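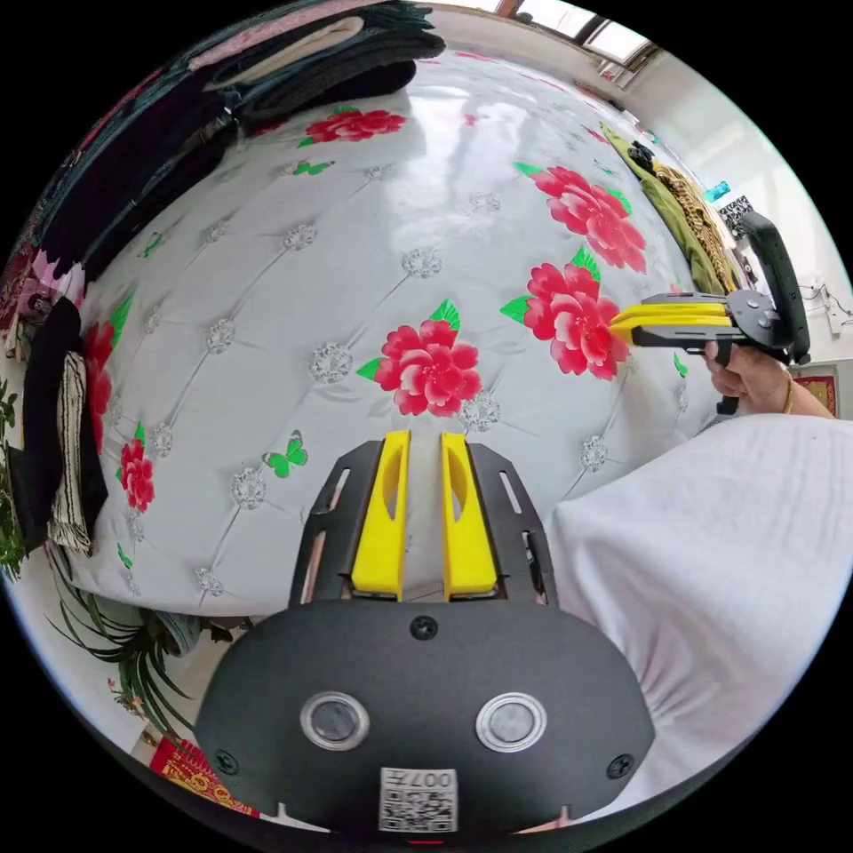
Search this site Enter keywords
Guest room safety check – Sornby house, April 2020
Checked by: Najwa Hijazi

Smoke alarm tested – OK.
Window latch – stiff, needs oil. Opens far enough to get out.
Power board under desk – overloaded, heater moved to wall socket.
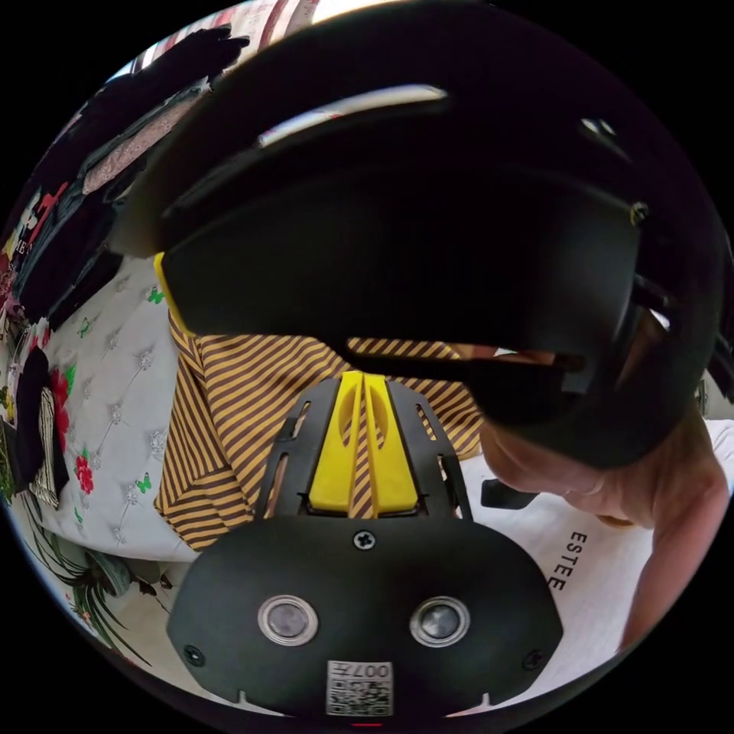 Black helmet with vent slots and a reflective strip.

Bookcase – not fixed to wall. Dela Amoah to fit brackets.
Blind cords – cleats missing, order two.

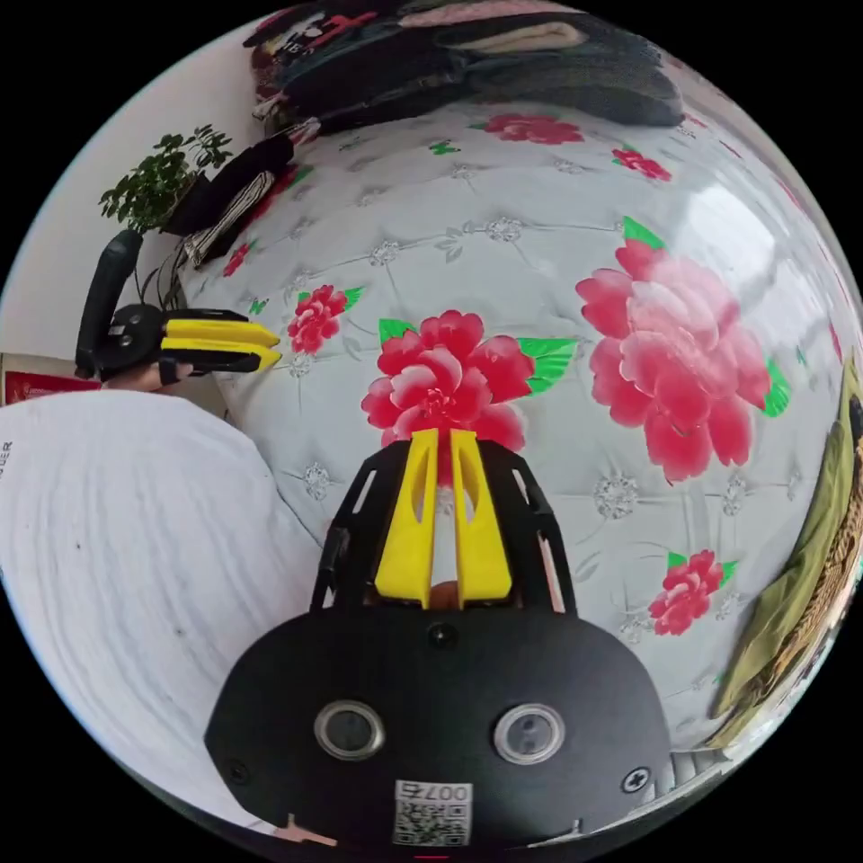

Patterned surface, close view.

Hallway light – globe blown, replaced.
Recheck bookcase before the next guests.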